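How Do You Teach a Robot to Open a Box?

Think about the last box you opened. You probably can't remember how you did it. You remember what was inside, and whether you had to share it.

Your hands remember, though. They found the edge, held one side still, lifted the other, and did it all while you were thinking about lunch. Robots do not think about lunch, and they are still terrible at boxes.

At a small lab called Tevik, a team has been working on this for longer than any of them expected. The robot they are teaching is named Stillach. It has two arms, a camera where its nose would be, and no common sense of any kind.

The old way: a very long list

The first idea was to write Stillach a list of instructions. Move the left hand forward. Stop at the box. Close the fingers. Lift.

Try this with a friend. Tell them how to open a lunch box, and ask them to do exactly what you say and nothing else. You will soon be shouting "No, the OTHER side!" and they will be enjoying themselves far too much.

Madalena Brandão, who wrote the robot's first list, got it up to 600 lines. It worked very well on one box, in one spot, facing one way. Then somebody turned the box sideways. Stillach carefully opened the air next to it.

The new way: copying

So the team tried something babies do all day long, and for free. They let the robot watch.

A person wears a small camera on their head and does ordinary jobs with their hands: opening things, folding things, putting the lid back on. The camera sees more or less what the person sees. Afterward, a computer goes through the videos and looks for patterns. Where were the hands before the lid moved? Which hand kept the box still? When did the fingers open?

This is called imitation learning. Imitation is a grown-up word for copying. In school you can get in trouble for it. In robot science you get to give a talk.

Wait, why does the camera go on the head?

Because that's where Stillach keeps its camera. If you filmed from across the room, the robot would learn what box-opening looks like to someone sitting on the couch. The team wants it to learn what the job looks like to the one doing it, looking down with two hands poking in from the bottom.

Heads do wobble. People look at the clock. One whole video from a Wednesday is mostly of a sandwich. The computer watched that one too, and did not complain.

Why so many videos?

If you saw only one dog in your life, and it was small and brown, you might think all dogs were small and brown. A big white one would be quite a surprise.

Computers have this problem all the time. Show one a single box and it may decide that boxes are always that color and always in that place. So the team collected more than 500 videos, with different boxes, different tables and different people. Some people are left-handed. Some are neat. Rui Cunha opens everything as if it owes him money, and his videos turned out to be rather useful, as plenty of people open boxes that way.

Messy tables are welcome too. A real table has bags on it, and shadows, and things somebody meant to put away.

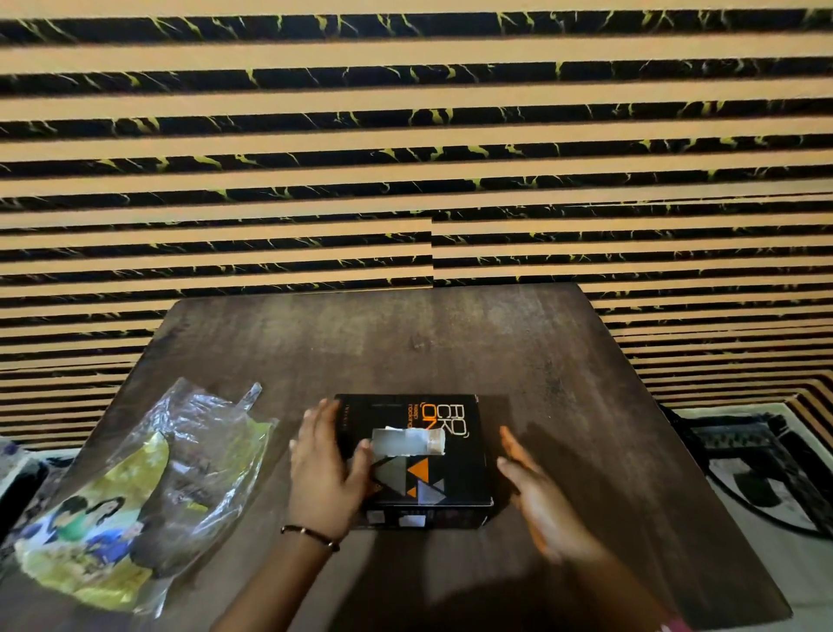

The words on a box are another trap. You read them without trying, and you know that a word turned sideways is still the same word. To a computer that hasn't learned this, sideways letters are just a new bunch of shapes. Stickers and bright triangles are shapes as well. The robot has to work out which of these matter for opening a box (the edges) and which don't (nearly everything else, sorry to the artist).

Hands make it even harder. They cover up the very thing you want to see, and when they move quickly they go blurry. The computer has to guess where the hidden parts are, a bit like you guessing where the rest of the cat is when you can only see a tail.

So, did it work?

Sort of! Scientists say "sort of" a lot, but they make a table of numbers to go with it.

The team gave Stillach 5 kinds of box it had never met. When it had learned from only 400 videos, it could open two of the kinds. With the whole collection, it could open four. That's a real result, and there was cake.

The fifth kind had a tight lid that slides off slowly. Stillach squeezed it, tugged it, and then stopped with both arms in the air. The trouble is that a video shows where hands go, but it can't show how hard they push. You can watch someone open a pickle jar a hundred times and still not know how much muscle you'll need.

The next plan is a thin glove, called the Leitão, that measures pushing and squeezing while the camera runs. The first one was itchy. The second one is being sewn now.

Try it yourself

You need a friend, a box with a lid, and a cardboard tube.

1. Put something in the box, such as a sock.
2. Look through the tube with one eye while your friend opens the box slowly.
3. Now you open it, copying your friend as exactly as you can. Same hands, same order.
4. Turn the box sideways and do it again.

Did you have to change anything? Which hand did more of the work? If you got the sock out, you are ahead of Stillach was in its first month, and you may keep the sock.

Words to know

Imitation learning: teaching a machine by letting it copy examples.
Data: the facts, pictures or videos a computer learns from.
Pattern: something that happens again and again in a way you can spot.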